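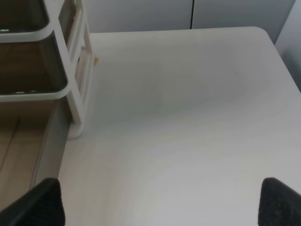 Monday, 4:30 p.m.

Prokine adhesive, second look. Same question as last week: does the new water-based glue hold as well as the Clondik stuff we have used for years, or does it only hold well in the hands of the people selling it? I'm still leaning toward the second.

The data sheet from Flitden gives one number for strength and says nothing about how the pieces were cut, how long they sat, or how damp the room was. I wrote to ask. The answer was a second copy of the data sheet.

So, our own test. Maple strips, all from one board, planed the same morning. Half glued with Prokine, half with Clondik. Clamped for an hour, left overnight, then hung with weight added in small steps until the joint let go. Roman did the gluing and labeled the strips on the underside so I wouldn't know which was which while loading. He thought this was overkill. It may be, but I know what I want the answer to be and I don't trust myself with it.

Best Clondik joint went at 1,310 newtons, and it was the wood that tore. Best Prokine joint came close, also with wood torn out. If I stopped there I would have to say they are the same. But the Prokine results are all over the place. Four of them let go early with a clean, shiny glue line and hardly any fiber on either face. That looks to me like a joint that skinned over before it was closed up.

Roman's view is that he was slow with those. He was called to the phone partway through and can't say for sure which strips were sitting open. Fair enough, though if a phone call is enough to ruin it, I'd call that a result too. The sheet claims an open time of 30 minutes. I don't believe it, at least with our heating on.

Hsin-yi doesn't buy my reading either. She thinks the planer knives are dull and burnishing the maple, and that the Clondik is just more forgiving of a glazed surface. She wiped a damp rag over an offcut and the water did bead up in places. Annoying. It means I can't blame the glue yet, and the two ideas could both be partly right. 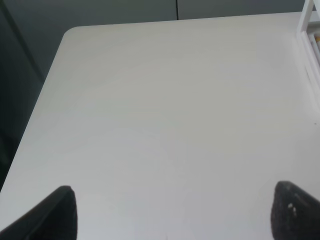
White table, far edge and rounded corner.

To do before the next round:
– change planer knives, or scrape every face by hand just before gluing
– write down the time each strip is spread and the time it is closed
– hygrometer next to the glue-up, not on the wall by the door
– one set left open for 6 minutes on purpose, and one for much longer
– ask Badawi if their batch is the same as ours (bottle has no batch number that I can find)

Roman wants to switch over now on the grounds that cleanup is easier and it smells less. Both true, and neither of them holds a chair together. I said we keep Clondik for anything leaving the shop until the early failures are explained. He can use Prokine on jigs.

Leftover strips are in the drawer under the drill press. Please don't use them for stirring.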